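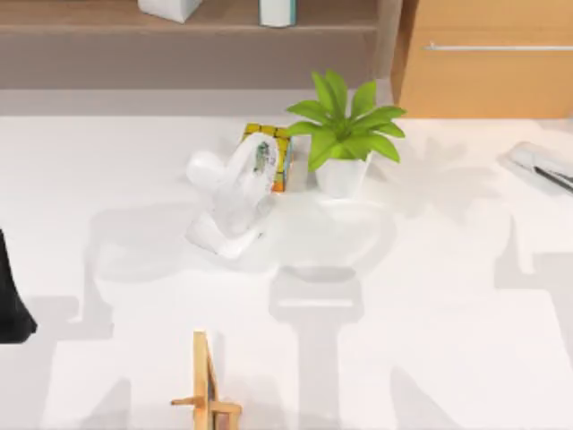 Clusar Table-Clearing Set, README

Status: second release, August. Maintained by Shaimaa Ait Ali. Questions and complaints go to the same address, and I answer both.

What is in it

617 episodes of two robot arms handling small household goods on a white table, all rendered in simulation. 474 are marked complete by the task script. The rest are kept in a separate folder because failures are worth more to some of us than another clean run. Each episode has camera frames, joint positions, gripper commands and a one-line task text.

Why it was made

Wuteden runs a returns room where 16 people open parcels, look at what came back and put it in the right bin. Management bought the idea that two arms per bench would take over "the simple part." I was asked to build the training data. I spent two weeks in the room first, and I still can't tell you which part is the simple one.

A packer there picks up a carton, feels that it's too light, turns it over, sees the seal and decides. That takes a couple of seconds and appears on her time sheet as "handling." Our set covers picking things up and putting them down. It has no weight judgment, no smell, no sticky residue and no customer note folded inside the lid. Anyone who plans staffing from our completion numbers should read that sentence again.

Objects

Small printed cartons, a potted plant, clear plastic, white items on a white surface, a little wooden stand. The clear and white ones were chosen on purpose.
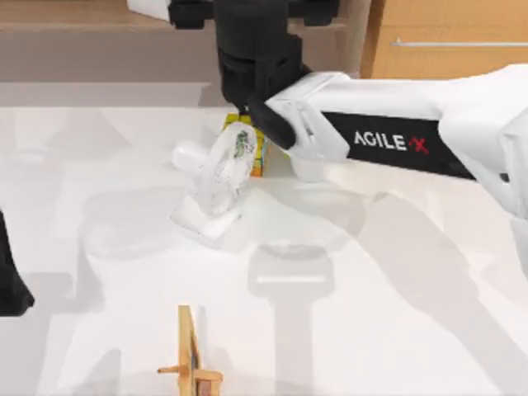 Transparent plastic is where I would look first before believing any demo. Edges come and go with the light, and a policy that has learned from tidy opaque boxes will close on air with great confidence. Our renderer is kinder than the strip lights at Wuteden, so expect worse on a real bench.

What changes for the people

The pilot plan, called Radwan, moves packers from sorting to "exception handling." In practice that means standing by a bench and fixing what the arms got wrong, all shift, with the easy items gone. Easy items are how people rest. The plan has no line for this, and no line for pay. I asked for both in writing and have a reply about the first.

Known problems

Shadows are softer than they should be.
Episode 100 has the wrong task text. Skip it.
"Complete" means the object ended inside the target zone. It may have been dropped there.
Contact forces are the simulator's guess.

Use

Free for research and teaching. The Caltano loader reads the files as they are. Please don't quote the set as evidence that a job can be cut; it was never tested against one.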